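Bennani bridal preview promises more than its racks deliver

03/03/2024

LIRDALE - The bridal house Bennani opened its spring preview this weekend with a familiar claim: this time, the dresses really are for every budget and every body. A walk along the racks left room for doubt.

The collection, the label's second under designer Siham Fawzy, is shown over two floors of its Lirdale salon. It leans hard on detachable sleeves, dropped waists and long satin trains. Fawzy calls it "a wardrobe for the whole wedding day," meaning that most of the gowns come apart and can be worn again at the reception in a shorter form. It's a nice idea. Other labels have had it before her, and the extra pieces are sold separately.

Prices start at $1643 for a plain crepe gown with no sleeves, overskirt or train. The long sleeves seen on nearly every sample add $639. Alterations aren't included, and the salon would not give a typical figure for them. Brides who liked the look on the invitation card, with sleeves and full train, will be spending a good deal more than the number printed beneath it.

"We wanted the entry price to be honest," said Dalia Bouazza, who manages the salon. Asked whether anyone had ordered the gown at that price, she said it was too early to say.

The size question is harder to answer. Bennani says every style can be ordered across its full range, and that may well be true. But the samples hanging on Saturday were bunched at the small end, and a bride who can't get a dress past her shoulders is being asked to order from a sketch. Bouazza said more samples would arrive in April. The preview will be over by then.

Aicha Tahiri, who is getting married this fall, had come with her sister and tried on a square-necked satin gown that she liked a lot from the front. "Then I sat down in it," she said. "I don't think they tested it with a chair." She left without an order and with an appointment at Laveo, a smaller shop across town that rents as well as sells.

Some of the work is good. The hand-finished hems are clean, the buttons on the back closures are real buttons with real loops, and a tea-length dress in heavy ivory silk was the best thing in the building. It had been hung behind a pillar near the fitting rooms.

The veils are made by Driketti, whose founder, Radwa Belkadi, was on hand to pin them. She was frank about delivery: brides with a summer date should order now or choose something already in stock. Bennani's own brochure says only that veils are "available promptly."
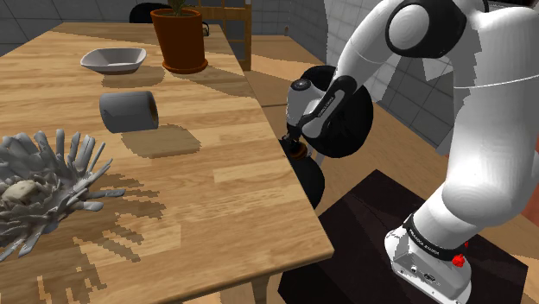
Deposits on the gowns are nonrefundable once measurements are taken, a line that appears on the back of the order form in fairly small type. Brides would do well to turn the page over before they sign.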